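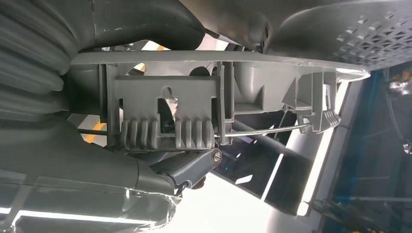 Pre-purchase inspection, handling cell, Oritmont site, October 1, 2021. The capital request for the second cell (Covus arm and hand package) can't go to Drerkisano until the safety items below are either closed or priced. Quotes received in September cover the arm, the hand and the base controller only. They leave out guarding, tables and spare hands, and they assume a smooth part. The part is gray molded plastic with a metal wire rod running through the ribs under the latch block, and the end of that rod is exposed near a small ribbed clip. Anything that grips or holds this part has to be specified around the rod and the ribs, and the budget has to carry that.

Status codes: **OK** = no action. **OPEN** = fix before the order is placed. **BUY** = add to the request.

## A. Part and gripping

- [x] **A1. Part can be held without fingers entering the latch area.** OK. Hold on the long body. Keep the grip off the wire rod.
- [ ] **A2. Exposed wire ends assessed.** OPEN. Puncture risk to cable jackets and to hands during manual loading. Ask Lorente whether a temporary end cap can ship with the part. If not, cut-resistant gloves go on the consumables line.
- [ ] **A3. Finger wear allowance.** BUY. Ribs and slot edges will mark finger pads. Request one spare pad set per hand. Covus lists pads separately from the hand, so check that the line item isn't counted twice.
- [ ] **A4. Drop zone defined.** OPEN. No figure for how far a released part travels after it lands on steel. Test before choosing table edges.

## B. Work surface

- [ ] **B1. Placement regions marked.** OPEN. Yellow tape on the steel top, two adjoining regions sharing a center strip. Adequate for trials. Tape is wrinkled, with overlapping seams at the corners. Replace with a fixed locating plate on the new cell.
- [ ] **B2. Surface glare checked against vision.** OPEN. Brushed stainless gives a darker reflected band up the middle of the top. Get a price for a matte insert before anyone pays for a better camera.
- [ ] **B3. Table anchored.** BUY. Table stands on carpet. The new cell needs a hard floor and anchor points. Facilities work is not in any quote so far. 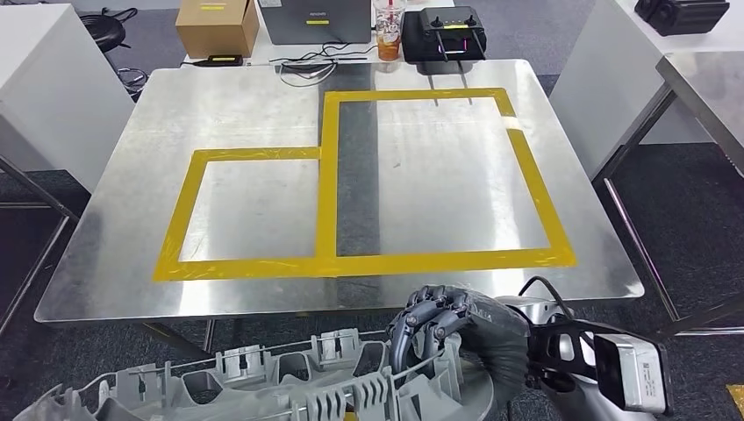
*Fig. 2. Taped steel table, hand holding the molded part.*

## C. Surroundings

- [ ] **C1. Cables secured.** OPEN. Black and white cables tangled on the back table; coiled bundle on the floor behind the side table, loose wires trailing toward the steel top. Cable tray for the new cell: 325 dollars, including brackets.
- [ ] **C2. Arm cable clear of table edge.** OPEN. The wrist cable loops just below the front right edge. Check for snagging at full reach. Ask Covus for the dress pack price as an option, not bundled.
- [ ] **C3. Handheld controller has an assigned holder.** BUY. Controller sits on the back table, behind the work surface. Mount a holder on the operator side.
- [ ] **C4. No drinks near powered equipment.** OPEN. Iced drink next to the controller. Remove and post the rule at the cell.
- [ ] **C5. Side clearance.** OPEN. White tables on both sides. Measure against arm reach and enter the result in the layout drawing before guarding is quoted.

## D. Budget lines arising

| Line | Items | Amount (USD) |
|---|---|---|
| Cable tray | C1 | 325 |
| Guarding allowance | C5 | 3,000 |
| Finger pad sets | A3 | awaiting quote |
| Matte insert, locating plate | B1, B2 | awaiting quote |
| Floor and anchors | B3 | Facilities to price |

The guarding figure is an allowance and will move once C5 is measured. Do not split it across cost centers.

## E. Comments

**Latrice Baptiste:** I would not approve on A2 and C5 as they stand. Both change what we buy. The rest can be closed by the cell owner while the order is in progress, apart from B3, where the lead time is longer than the one for the arm.

**Reply, equipment planning:** Agreed on A2 and C5. B3 moved to the front of the Facilities list. Lorente has the question about end caps, with a request for an answer within 3 working days. Reinspection of sections A and C after that; section B when the insert price arrives.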